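Urcombe Makers Board > Events and Visits
Thread: Sturkoton open day, who went?

benchvise_tom
I was at the Sturkoton open day from the 9 a.m. slot until lunch. They had the two-arm cells running in the back hall and let people stand close to the enclosures as long as you kept your hands off the rail. I'm posting my notes here in case anyone is deciding whether to go to the next one in December.

The tour itself is short. You get a talk by the door, then you walk the hall in groups of 8, then you can go back to whatever you liked. The coffee was fine. Parking was not.

lowgear
I went in the afternoon. Our group spent most of its time at the big palletizer, and then the guide rushed us past the small arms. What were they doing with them when you were there?

benchvise_tom
Household jobs, mostly. Folding, sorting, and one with a waste bin and a liner. The guide said each task gets repeated 50 times before they change anything about the setup. I asked if that was enough and she said it depends on the task, so take that for what it's worth.

pinegrove44
I'm going to be the grump. I drove two hours for this and what I saw was a pair of arms taking a very long time over something my kid does in ten seconds. The Wovberg demo last year at least had a conveyor and moved real product.

lowgear
Different thing though. Wovberg was showing a finished line. Sturkoton said on the sign-up page that this was their development hall.

pinegrove44
The sign-up page also said "see the future of home help." I read that as something that works.

marla_k
I teach shop and brought students, so I had the opposite reaction. Mine were bored by the palletizer and stayed at the small cells until they were told to move. Soft stuff like liners and cloth is hard for a machine because it never lies the same way twice, and you could see it from where we stood. One of the kids wants to build an arm now. I have told him what servos cost.

benchvise_tom
That matches what I saw. Anything rigid went pretty quickly. When there was a bag or a cloth involved, the arms slowed way down.

Since people are asking about the hardware, these are my notes on the bin cell, then the folding cell.

1. Bin cell
Two arms, mirror images of each other, on one black plate with rows of holes and slots in it. There's aluminum extrusion along the front. White links, black joints, and the grippers look like stacked servo blocks. Cables run down the outside of each arm. I would have liked some more clips on them, since there's a fair bit of slack by the base. The bin is an ordinary round orange one with a plastic liner folded over the rim, and both grippers come in at the rim, one from each side.

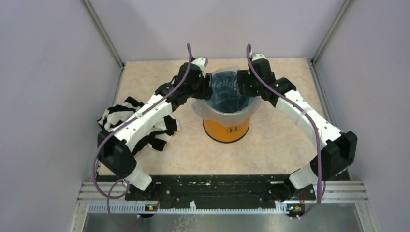
2. Folding cell
Larger table, same idea. They were on dish towels when I got there and had moved on to T-shirts by 11. The arms got the first fold in most of the time. The second fold was hit or miss.

lowgear
Thanks, that's more than I got from the guide. Is that purple cable? I have a spool of something that color and it gets stiff in a cold garage.

benchvise_tom
Purple, yes, one on each arm. I didn't ask what it was.

pinegrove44
Fine, the bin cell is more interesting than I gave it credit for. I still say they should put a speed on the sign-up page so people know what they're driving out for.

marla_k
I'd sign that. They had a comment box by the exit, but I think you can also write to them through the Mohammadi hall page, same as for booking.

gritandglue
Does anyone know if the arms are for sale? A flyer I picked up said 1,000 and no currency or unit next to it, so it could be a price or a part number.

benchvise_tom
I have the same flyer. I asked at the desk and was told the arms are not for sale. I forgot to ask about the number.

gritandglue
OK, I'll email them and post here if I get an answer.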